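Wulamby: Adding Trades to a Small Browser Game
Student project report, Jurgita Pētersons

Wulamby is a browser game about running a market stall. My part of the project was the trading update, which lets two players swap items without going through the shop.

The old version saved each inventory separately, so a dropped connection could copy an item. I changed the server to save both sides in one step.

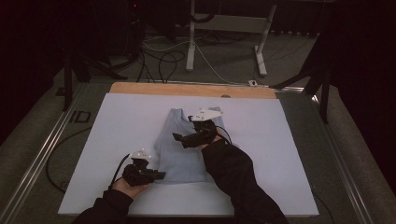 Trades open in a window with one slot per player. Clothing is the largest item group, and each piece needs a flat icon that reads well when small. A light blue sleeveless top laid out on a white board, straps pointing away, has the kind of outline that works at that size. Long coats were harder and I left two of them out.

Testing

I ran 2,000 scripted trades on the Clusden test server. The first build lost items in 12 of them — all with a full inventory on one side. 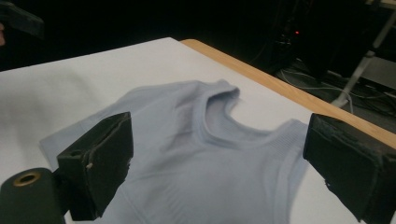
Balancing

Players can hold 20 open offers. In February the limit was 60, and the offer list loaded too slowly.

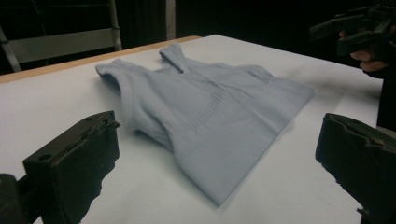
Remaining work

Offers do not expire yet. The Pludora chat plugin still shows old item names after a trade.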